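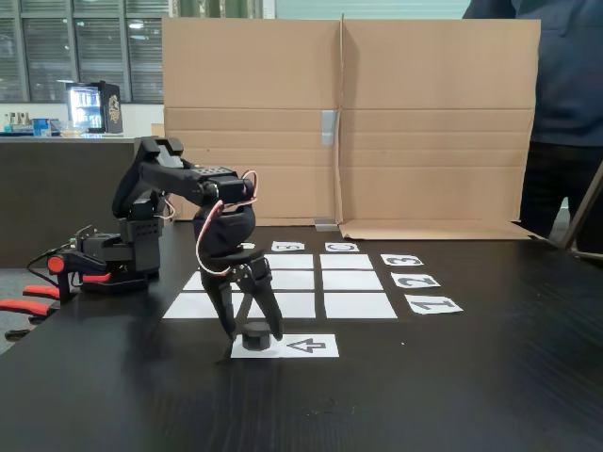 Luxury shoe labels should repair what they sell

Last January I took a pair of Tamow pumps back to the store where I bought them. The heel tip had worn through on one side and the lining had come loose at the toe. The saleswoman was polite. She told me the company had no repair service and offered me early access to the spring collection.

A cobbler near my office fixed both problems for 29 dollars. He had them ready in 2 days, and I have worn them most weeks since then.

I don't think Tamow is unusual. Most of the labels at that price will give you a dust bag, a ribbon and a handwritten card, and then they are done with you. If a heel snaps in the first month, you may get an exchange. After that you are on your own, even if you spent more on the shoes than you did on your winter coat.

The usual defense is that customers at this level don't want repairs. They want the next thing. I have heard this from people who work in stores, and I believe some of their customers are like that. But the resale sites are full of women asking where to get a sole replaced in the right shade of leather, and they are not asking for fun. They can't get the leather from the brand, so they settle for something close.

Firthorpe does it differently. It is a small label with a workshop behind its only store, and it will resole any shoe it made, however old. The wait last fall was about 6 weeks, which is too long, and the price isn't low. I paid 265 dollars for new soles, new heels and a full refinish on a pair of ankle boots. They came back looking better than the pair in the window. I have bought from them again, which I can't say for Tamow.

Seyoum started taking bags for repair last year but still turns away shoes. The store says shoes are harder to price. That may be true, but cobblers price them across a counter every day of the week.

Parties and anniversary dinners cost money too. So do the flowers and the gift boxes. A label that can pay for those can pay for a bench, a stock of spare heels and someone who knows how to use them. It could start with heel tips alone, since those wear out first on almost every pair, and post the prices in the store next to the shoes.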